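23/08/2020 – folding notes, bedroom setup

Back on cloths after most of July on towels. Blue cloth on the bed to start with, flat, with a fold across the lower half and the right side bunched up.

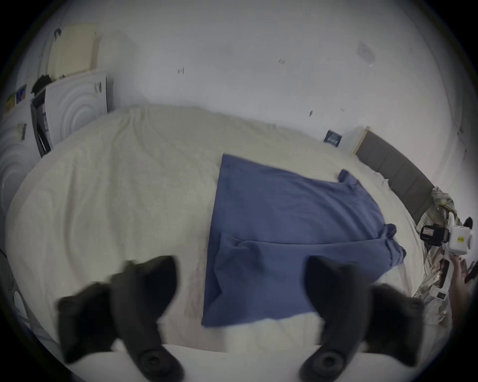
The comment from Levari on the last entry was that a bed is a poor place to fold anything, the surface gives under your hands and every crease you press comes back out, so why not use a table like everyone else? Fair point about the creases. But people at home fold on the bed. It's the biggest clear surface in most bedrooms and it's where the clean pile lands anyway. I'm keeping the bed for this round and will do a table set later for comparison.

Routine as of today:

1. Smooth the bedspread first. One pass with the forearm from the headboard side out.
2. Put the cloth down in the middle, away from the pillows.
3. Pull the corners out one at a time, near side first.
4. Fold in half, far edge toward you. Stop and line up the corners before pressing.
5. Fold in half again, side to side.
6. Press with a flat hand, no sliding.

Step 3 is where the time goes. If one side is bunched, pulling a corner on the good side just drags the whole cloth across the bed. You have to hold the flat side down and open the bunched side away from it. I wrote this down in July as well and then forgot it.

Sliding the hand in step 6 moves the top layer and you end up with a lip along one edge. Pressing straight down leaves it alone, but on a soft bed you need to press twice.

Bedspread – the textured cover grips the cloth a little. Good for holding an edge in place, bad for shifting the finished fold over to the stack. Lift it, don't push it. I tried a smooth sheet over the top for one batch and the cloth slid on every pull, so the sheet is off again.

Pillows and spare bedding stay up by the headboard. I thought about clearing them out completely, but it's a fair amount of carrying and they aren't in the way as long as the cloth stays central. Larger pieces will be a different matter. For those the whole lot goes on the floor.

Counts: 22 folds this morning, all with the small cloths. The target for the set is 300, and at this rate that means more mornings than I had planned for. The Zustulus sheet still says 200. That was the old number, please use 300. I'll fix the sheet when I next have it open.

Sorting for the next batch:

- small cloths, plain colors, one stack
- small cloths, patterned, second stack
- pillowcases, separate, not started
- anything with a fraying hem goes in the mending bag

Two went in the mending bag today. One had a loose thread that caught on the bedspread and pulled a pucker into the corner, and after that it wouldn't lie square however I folded it.

Storage: finished stacks go to the Fovby shelf, folded edge facing out. Stacks over roughly a hand high lean and then fall, so start a new one before that.

Still open: does a cloth that starts half folded count the same as one that starts as a heap? I've been logging both as one fold. Levari's table set should use the same rule, whichever we pick.

Next session: patterned stack, then pillowcases if there's time. Bring the other laundry bag.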